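Notebook, sorting bench
26 September 2019

Bin layout for the small-container sort, second pass

Purpose

Decide on a fixed bin layout for the small lidded containers before the Kumton shelving goes in. The first layout (one deep tub, everything in it) was dropped last week. Containers went in fast and came out slowly, and lids at the bottom of the tub could not be read from above. The replacement is a row of shallow open trays on the white table, one tray per category, lids up.

Materials

Plastic trays, open top, from the Daltari order. The order was for 12 and all arrived. Two have a slight warp in the base and rock when pressed at one corner. Marked with tape on the underside, kept for dry storage, not to be used on the table.
Containers, cylindrical, with lids. 18 in the working set. Lids sorted by color in the log sheet, bodies ignored.
Masking tape, marker, steel rule.
Spahić table, white top. Checked with the level along the long side and across. Bubble sits slightly toward the wall. Not corrected.

Layout

Trays go in a single row, long sides touching, parallel to the front edge of the table. A double row was tried on paper and rejected. The back row would be too close to the wall, and lifting a container out of it means passing over the front row every time. If something is dropped it lands in the wrong category.

Yellow tray goes at the left end of the row. It is the receiving tray and starts empty at each run. Red tray goes next to it and holds containers waiting to be checked. Remaining position is for anything set aside.

The red tray is slightly smaller than the yellow one. This matters for the tape marks: the first set was laid out assuming equal widths and left a gap to the right of the red tray. Marks were pulled and redone from the actual trays, left to right, starting from the yellow. Use the tray as the gauge and leave the rule out of it.

Loading

Load the red tray lightly. With a full tray the containers lean on each other, and taking one out tips its neighbor. With 2 in the tray there is clearance on all sides and the lid can be gripped without touching anything else. Slower to refill, fewer knocks. Keeping it at 2 for now.

Containers stand upright, lid up. Any container found on its side at the start of a run gets stood up and noted in the log. Do not count it as a fault unless the lid has come loose.

Blue lids went in first today. They are easy to tell against the red tray even with the overhead light off. Red lids in the red tray are poor and should be moved to a different tray or done last. Have not decided.

Observations

1. The ribbed walls of the yellow tray collect dust from the tape cutting. Wipe along the ribs with a dry cloth. A damp cloth pushes it into the corners.

2. The red tray is glossy and throws a reflection of the lid onto the inside wall. At a glance this reads as an extra container. Two entries in the January log that were never explained may be the same thing. Not worth reopening.

3. Trays slide on the white top if nudged from the front. The tape marks show that a tray has moved but do nothing to stop it. Tried a strip of shelf liner under the yellow tray. It held, but raised the tray enough to be annoying against its neighbor. Either all trays get liner or none do. Removed it.

4. Off-white wall behind the table is good for spotting lids from the front. Leave it bare. The Clammont wall chart should go on the side wall when it comes.

5. Molded rim on the red tray catches the base of a container if it is moved across low. Lift clear of the rim before moving sideways. Same applies to the yellow.

Position check, trays in a row, blue lid next in line in the red tray, yellow clear:
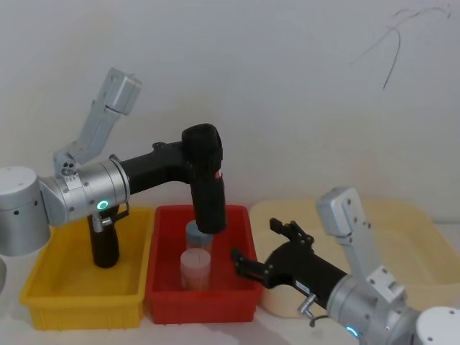

To do

Redo the tape on the right-hand end of the row. The marker has smeared and the line is too thick to set a tray against.

Ask Daltari whether the warped trays can be exchanged. If not, cut one up for dividers.

Try a matte insert in the red tray, plain gray card trimmed to fit the inside wall. If the reflection goes away, make inserts for the spare as well.

Move the red lids out of the red tray sequence and update the log sheet so the column order matches the tray order on the table. At present the sheet runs right to left, left over from the tub.

Check table level again after the Kumton shelving is fixed to the wall. Shim under the front leg if the bubble has moved any further.

Tray marks stay down over the weekend. Please do not wipe the table with solvent.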